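Tutoriels > Apprentissage par démonstration
Jun 22, 2022 - par Indrek Jaunzems

Collecter des démos de pliage à deux bras, version rapide. Un t-shirt bleu, une table, deux bras téléopérés. C'est tout.

Avant de lancer : vérifier les vues poignet. Une par une. Si l'image est floue, on nettoie l'optique et on recommence - pas de « on verra plus tard ».
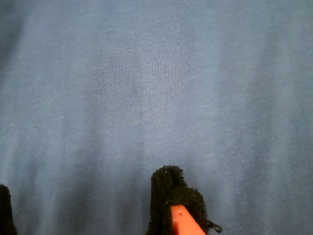 Ensuite, l'état de départ. Froisser le tissu, le lâcher, ne pas l'arranger. Chaque épisode part d'un tas différent, sinon la politique apprend une seule position et basta. Durée max 30 secondes. Au delà, on coupe et on jette.

Pour la prise, les deux bras travaillent ensemble. Approcher lentement, pincer, attendre un temps, tirer.
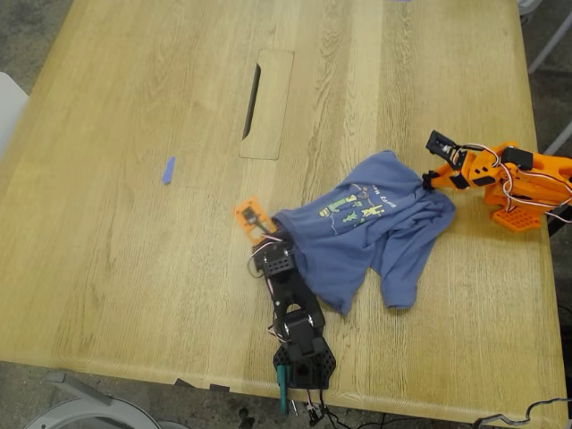
Pas de gestes brusques coté opérateur. Les à-coups se retrouvent dans les données, et après dans le robot. Changer d'opérateur toutes les 12 démos, la fatigue se voit vite sur les courbes.

Prises ratées : on garde si l'opérateur se rattrape. Très utile. On note « reprise » dans le champ commentaire de Rovow.
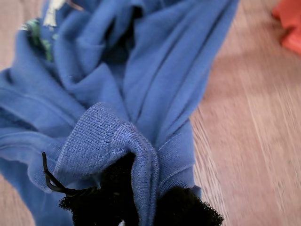
Coutures et bords-côtes : viser les épaisseurs, ça tient mieux que le jersey seul. Varier les points de prise quand meme.

Fin de session : relire 2 épisodes au hasard, toutes vues, puis export. Notre jeu actuel fait 916 épisodes, nommés par session et par opérateur.

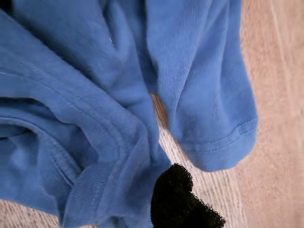 Faut-il garder les épisodes où une vue poignet ne montre presque que du tissu ?
On les garde, tant que l'autre vue et la vue d'ensemble sont nettes. Le modèle aura les mêmes vues bouchées en test.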